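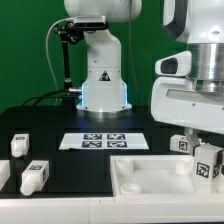 Loose blocks and a marker sheet on a black tabletop, green backdrop behind.

Setting Up a Block Table with a Green Backdrop
By Kyung-tae Myung

A dark top and a plain green background make small blocks easy to see and easy to put back where they belong. The setup takes a morning if the paint or finish on your tabletop is already sound.

What you need

A black tabletop, a green cloth or paper roll 135 cm wide, four spring clamps, a printed marker sheet, removable tape, a soft cloth and a tray for the blocks.

1. Clean the top. Wipe it with a damp cloth, then a dry one. Black shows dust and fingerprints more than any other color, so keep the dry cloth nearby. If there are fine scratches, go over them lightly with 3000 grit paper and water, but try a corner first. A glossy top will turn dull wherever you sand it.

2. Hang the backdrop. Clamp the cloth at the top and let it drop well below the rear edge of the table. I leave it hanging for 2 hours before doing anything else. Creases that are still there after that need a warm iron on the back side. The Tuderlow cloth I use is polyester and marks easily, so I keep the iron on low.

3. Place the marker sheet. Print it at full size with "fit to page" turned off, and measure one square with a ruler to check. Lay it flat on the front part of the table, line up one edge with the table edge, and tape the corners. Matte paper works best under overhead lights. A sheet that has been folded will never lie quite flat – print a new one.

4. Set the light. Use a lamp on each side, aimed slightly down. Move them outward until the glare on the tabletop is away from the blocks.

5. Put out the blocks. Start with a few and leave a finger's width between them. Keep green ones in the tray, as they get lost against the backdrop. Turn any chipped face down.

6. Pack up. Blocks go in the tray first, then lift the tape slowly, pulling it back over itself. Store the sheet flat in a folder and roll the cloth on a tube.

Painted blocks can leave color on the sheet if they were put away damp. Mine did this in May and I had to reprint.

Filed under: Workspace, Tabletop Projects

Related
Fernetti Block Tray: Cutting New Dividers
Getting Creases Out of Polyester Cloth
Touching Up a Black Tabletop
Printing at True Size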